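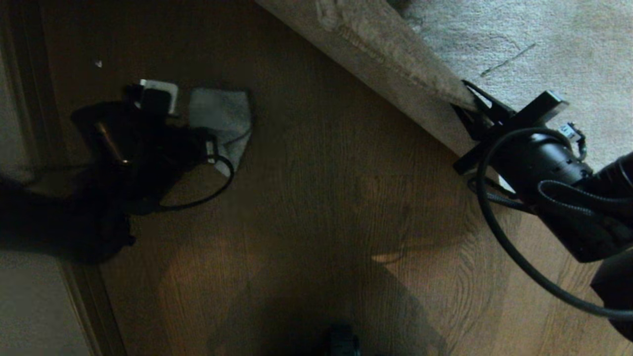 Where the boards meet the carpet, back room.

I have been told for years that wood-look floors are easy. Easy to clean, easy to live with, easy on the wallet. My sister-in-law Nyokabi Magesa put one in before we did and she still talks about it like it was a religious experience. Well, we've had ours since last December and I would like to register some doubts.

The first doubt is about cleaning. Carpet hides things, which I used to hold against it. Now every crumb that hits the floor is right there at breakfast and still right there at lunch, and I've turned into a person who walks around in socks feeling for grit. The man at the flooring place in Jerkunville told us to sweep daily and damp mop once a week. Daily! I didn't sweep the old kitchen daily and we cooked in there.

Then there's the cleaner. He sold us a bottle of Grisetach along with the boards, and the label promises a streak-free shine. I followed the directions for a month, measuring cap and all, and got a floor with a haze on it that showed every footprint. Dennis Mrema from down the street said I was using too much. I used half. Same haze, half as strong. Then I tried plain warm water with a few drops of dish soap and a well-wrung cloth, and I can't see any difference between that and the fancy stuff except that my way costs next to nothing. I won't be buying a second bottle.

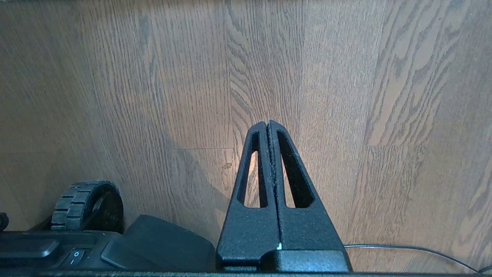
Grain is the other thing I was sold on. The story goes that a busy wood pattern hides dust, so you should pick one with plenty going on in it. Ours is a light brown with a wood grain, strong and swirling, and I believed the story for maybe a week. In the evening with one lamp on, sure, I can't see a thing. Come midmorning it's another matter. And it isn't only the floor that gives you away, anything black in the room is worse. A single pale fiber clinging to something black shows up from across the room, and I'd bet it came off whatever I'd just been wiping with. So now I'm suspicious of my cloths too.

I went through the cloth question pretty carefully. Microfiber first, a pack of 14 from Simiyu, which everyone swears by. They pick up hair very well. They also hang on to it through two washes, and I got tired of picking them clean over the trash. Paper towels are fine for spills and silly for a whole room. Elibariki Were told me to use old T-shirts, and those do work, but they slide around under your hand and don't take up much water.

What I keep going back to is an old white terry towel. It drinks up a spill, you can shove it along with your foot when your knees have had enough, and

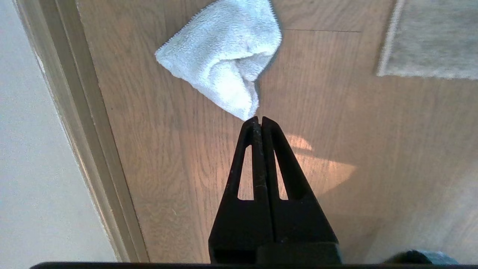

you can see exactly how dirty the floor was when you're done, which is a mixed blessing. The trouble is the loops. A new towel sheds like a cat. It took a good many trips through the hot cycle before mine settled down, and I still shake it out on the porch first. Skip the fabric softener, too. I used it once and the thing just pushed the water around.

As for the carpet edge, I don't have an answer. The vacuum rides up over it, the broom packs dust right into it, and a damp towel leaves a line of fuzz along the boards. I've been using a dry paintbrush and feeling ridiculous. There's a gadget called the Grornoretti that is supposed to be made for edges and has 892 glowing reviews – I read a bunch of them and half sound like the same cousin wrote them. If any of you have paid for one with your own money, let me know. Until then it's me and the paintbrush.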